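Workshop news: the bin picker is up and running at Fircombe

Posted 2024-05-07

Well, it's on its feet! If you've been by the Fircombe workshop lately you've probably heard the compressor going at odd hours, and that was us (sorry to the woodturners, and thank you for the earplugs). The bin picker that we started back in November finally has everything bolted, clamped and plugged in, and we spent most of last weekend letting it go after whatever we could find in the donations box.

For those who haven't followed along, the idea is pretty simple. You tip a bunch of mixed stuff into a bin, and the arm has to pick out each thing and move it over to a second bin. Then you swap the bins and go again. I got the bug for it after a talk at the Kurmont maker fair, where a guy had a tiny desktop arm sorting bottle caps, and I came home thinking we could do that with bigger things. My wife would like it noted that I said it would take 2 weekends.

The arm is a used KUKA that came out of a packaging plant, and I bought it along with its controller after a very long drive in a rented van. The gripper is our own. Noel Belmonte did nearly all the metalwork on it, and he went through a whole box of brackets before he was happy with how the fingers met. The fingers themselves are pale, slightly see-through pieces that we can swap out when they get chewed up, and they do get chewed up. We call this one Prado. The one before it was called Ahonen and we don't talk about Ahonen much, except that its screws are still turning up under the bench.

Choosing what goes in the bin has become everybody's favorite part. Boxes are boring, it gets boxes every time. A brush is a whole different story - long skinny handle, fat head, and it never lands the same way twice. Soft things are fun too. The plush dolphin came from my niece, who has asked for regular updates on how it's doing, and the cup and bowl are from my own kitchen. I've been drinking my coffee out of a measuring jug.
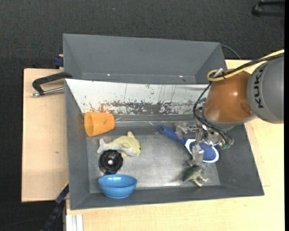 How it's doing so far

We ran 233 picks over the weekend and wrote every one of them down on a clipboard, like it was 1985. Prado got 84 percent of them on the first try, and I'd have been happy with a lot less! The bowl gave us the most grief. When it leans up against the wall of the bin there isn't much room for a finger to get behind it, and the arm would come down, think about it, and go back up with nothing. Noel wants to try a thinner finger. I want to try a bin with lower sides. We've agreed to do his first, as he's the one with the mill.

The brush went better than either of us expected. Grabbing it by the handle works if it happens to be lying clear, but going for the head is steadier, and once we'd told the software to stop being so fussy about which end it liked, things moved along nicely.

We also had one proper scare when a cable loop snagged on the way down and the arm stopped dead with an error I'd never seen before. No harm done. We've changed how the cables are tied up by the wrist and given them more slack, and I'd pass that along to anybody doing the same thing: move the arm through its whole reach by hand, slowly, before you cinch anything down. We did it after, which took a whole evening.

What's next

A better light over the table, first of all. The bin floor is shiny and it throws the camera off when the sun comes around in the afternoon, so for now we've been working with the blinds shut like a couple of vampires. After that come the thinner fingers, and then a proper guard around the whole table so we can leave it running while people are in the room. Until the guard is up, please stay behind the tape when the arm is powered, even if one of us waves you over.

We'll have it going at the next open evening, and you're welcome to bring something for it to pick up. Nothing heavier than a full soda can, nothing wet, and nothing you'd be sad to see squeezed. The sign-up sheet is by the kettle and there are 12 slots - put your name down along with what you're bringing.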